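Pack sizes should be printed where shoppers can read them

Snack packaging has become a poor guide to its own contents. The printed net weight is accurate, but it is set in small type on the back seal, and the outer dimensions of a bag say little about the mass inside.

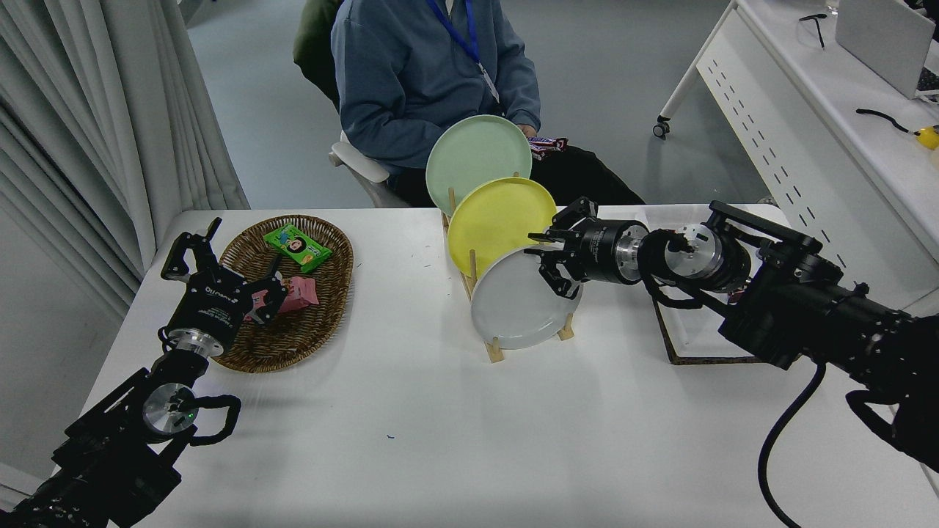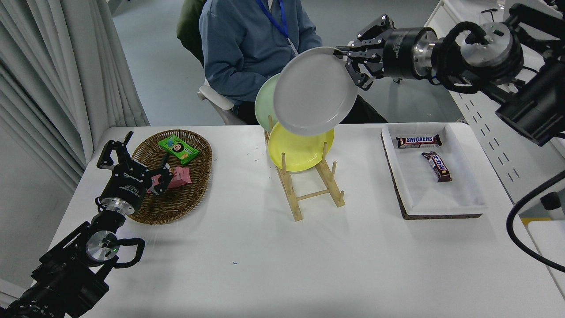
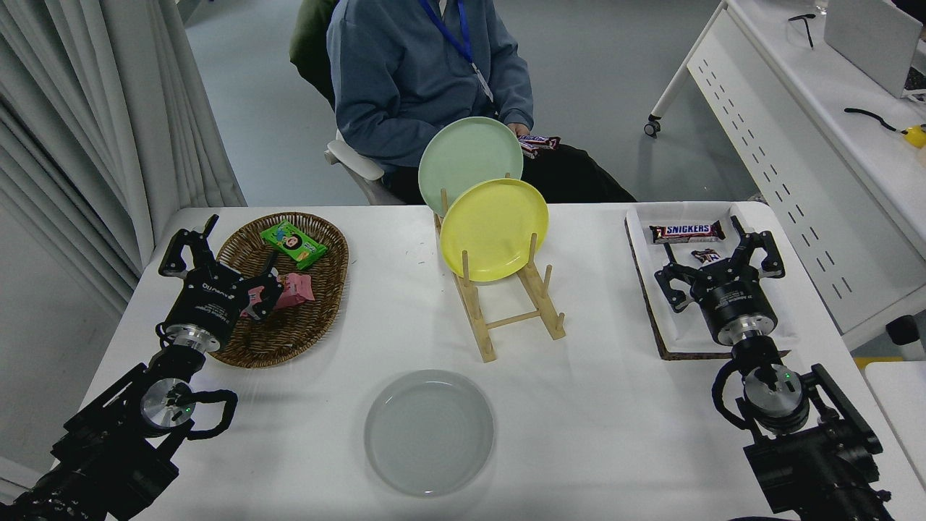

Two snack packets in a wicker basket, one pink and one green.

Slack fill has a legitimate function. Gas in the bag protects brittle products in transit, and filling machines need headroom to seal cleanly. My objection is to reductions in weight made with no change to the bag. Graka took its corn puffs from 84 g to 81 g last April and kept the same film, the same width and the same shelf price. A loss of 3 g is small. Repeated at each reformulation, it becomes a price rise that most households never see.

Unit pricing on the shelf edge was meant to deal with this. At the Pemham branch I use, the labels switch between pence per 100 g and pence per pack within a single bay, and multipacks are often left out altogether. Frota prints the weight on the front in large figures, and its bags can be compared in a couple of seconds. Junura has followed on 2 of its lines.

The rule I would support is narrow. Net weight should appear on the front panel, at a fixed minimum height, and any reduction should be stated beside it for six months. Producers would still be free to choose the size of the bag. The cost is one revision of the artwork, and most brands revise theirs every year anyway.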